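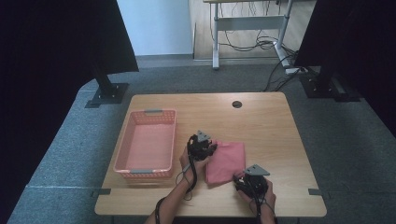 Table 2, folding task, with the basket on the left.

Minutes of the Prestholm user group, January meeting
Demonstration visit, Nestness workshop, 2:00 pm
Chair: Endang Yusof. Apologies were received from Delaunay.

1. Minutes of the last meeting
Approved with one correction: the figure for logged folds should read 885, and the figure of 346 refers to towels only.

2. Demonstration of hand-worn and hand-held grippers
Members watched the operator work through the pink items at the table. Each item is held at two points and stretched before folding, one gripper on the upper edge and one on a lower fold. Tukley asked whether the pinch point is fixed in the procedure. The operator replied that only the first grip is specified — the second is left to judgment.

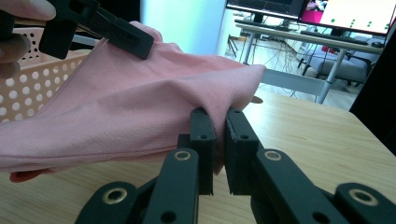
3. Fold quality
The chair asked for a working definition of an acceptable fold. It was agreed that a roughly rectangular bundle is sufficient and that soft creases on the top surface will not be counted as faults. 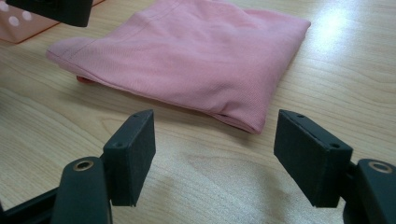 Tukley considered this too lenient for knitwear and asked that thick rolled edges be recorded separately. Agreed. The log sheet will gain a column for this.

4. Approach to the folded item
Discussion of how wide the fingers should be opened before closing on a finished bundle. Present guidance is to bracket the item with both pads and close evenly. 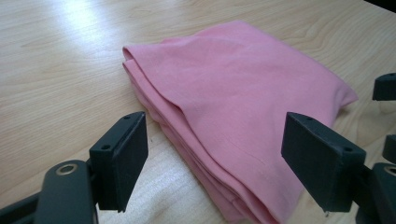
Nestness will circulate the spacing table used in training. Members noted that the present version, 7, does not cover items with a projecting corner.

5. Actions
Nestness: spacing table and revised log sheet.
Tukley: draft wording on rolled edges, one page at most.
Chair: confirm with Delaunay whether the remaining 261 records can be released to members.

The meeting closed at 3:40 pm.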